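Charging at Flallberg: what changes in August

The new chargers in the lower car park at Flallberg are switched on and members can use them from the start of August. There are 11 bays, all on the side nearest the road. The two old posts by the gate have been disconnected and will be taken away later in the year, so please don't park there expecting to charge.

Bondeo is running the payment side. You can use a bank card at the post or set up an account, which works out cheaper if you charge every week. Old Skuvier fobs will not work on the new posts. If you have credit left on one, send the fob number to Saadet Kozan before the end of the month and she will arrange the refund.

A few members have asked why we didn't go for rapid chargers. The supply to the site would have needed upgrading and the quote for that was more than the rest of the job put together. Most people who park here leave the car for several hours, and a slower charger does the job in that time. Volkan Gündoğdu left his hatchback plugged in while he was at work and went from 82 miles of range showing to 297, and he only needed half of that to get home and back for the week.

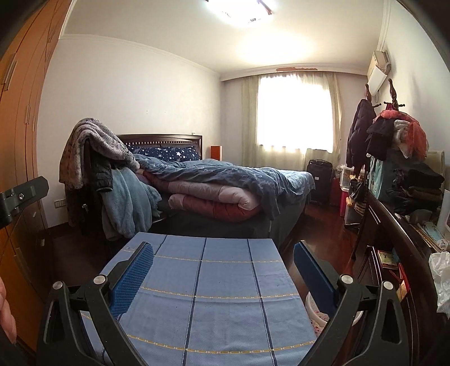 Please move your car once it has finished. There is no overstay fee for now, but we will look at one if bays are blocked. Charging to 100 per cent takes a lot longer at the top end, and for everyday driving there is little point. Check your handbook, as the advice differs between batteries.

Plug-in hybrids are welcome, though we would ask drivers to leave a bay free for fully electric cars when it is busy. Cables should be hung back on the post and not left across the path. Faults go to the number printed on the charger, day or night. Anything to do with the bays themselves, such as lighting or markings, still goes to the Avcı site office before 5pm.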